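The kitchen that never was

By the time a robot arm at Doteo picks up its first real object of the morning, it has usually had a long and rather trying night. It has reached for things on shelves and on floors, in rooms with terrible wallpaper and rooms with hardly any light, and it has got a fair number of them wrong. All of this happens inside a computer in a back room in Jultuton, where the only thing that moves is the fan.

I went to see them in March, having been promised an afternoon with robots, and I spent the greater part of it looking over people's shoulders at screens. I don't say so as a complaint. The tea was good, the company was very patient with me, and after an hour or so I had quite forgotten that there were machines next door I could have been watching instead.

The software they were building is called Hunudau, and it is the part of the robot that decides what to do next. You give it what the cameras see and where the joints are, and it gives you back a small movement, and then a moment later another one, and so on until the thing has been picked up or knocked over. It learns by practising, and practice is a slow and costly business if you do it with real motors and real crockery. So most of the practising is done in a made-up world, where a dropped cup costs nothing and the room can be put back as it was before you've had time to tut.

What surprised me was how much trouble they take over rooms that will be thrown away. Each time the robot starts a fresh attempt, the simulator builds it somewhere new to stand. It chooses a floor, some walls and a few bits of furniture, moves the lights about, and then dresses the objects in whatever pattern comes to hand. You may get a sensible tabletop one minute and something from a fairground the next (I grew very fond of the fairground ones, and kept asking for more).

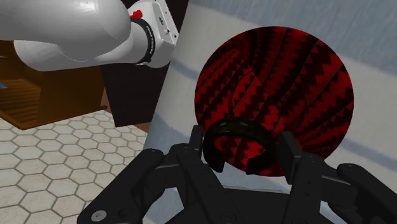 The reasoning is simple enough once someone has explained it twice. If a robot only ever practises in one tidy grey room, it picks up bad habits. It may come to rely on the colour of the skirting board, or on a shadow that always falls in the same place, and then it goes to pieces in a real kitchen where the sun has come round. Change everything that doesn't matter, often enough, and what is left for it to hold on to is the shape of the thing and where its own fingers are.

A full night's run at Doteo covers up to 1000 of these rooms. In the morning somebody sits down with the results and a large mug, and sorts the failures into heaps. There are the ones where the software didn't see the object properly, the ones where it saw perfectly well but planned a silly route, and the ones where everything was right until the fingers closed. That last heap is the one people sigh over. Contact is hard to fake. Two surfaces meeting is a dreadfully complicated thing, and a simulator that gets it slightly wrong will happily teach a robot to pick things up in a way that no real object would put up with.

For this they have De Luca, a tool written in the same back room and named, I was told, after a café that used to be downstairs. It plays back any attempt at whatever speed you like, and draws little arrows where the forces are. I watched one grasp go by very slowly indeed, 3 times over, while two engineers argued in a friendly way about friction. They changed one number, ran it again, and argued about that.

The planner has its own troubles. It used to work out the whole journey of the arm before setting off, which made for lovely smooth movements and left it helpless if anything shifted. The newer version looks only a short way ahead and keeps changing its mind, and the team have spent much of the year teaching it not to dither.

When I left they were getting ready to move that version on to the arms next door, and there was some debate over whether to wait for one more night of rooms. They decided to wait. I was given a biscuit for the train, and a printed sheet of settings I shall never need, which is still on my desk.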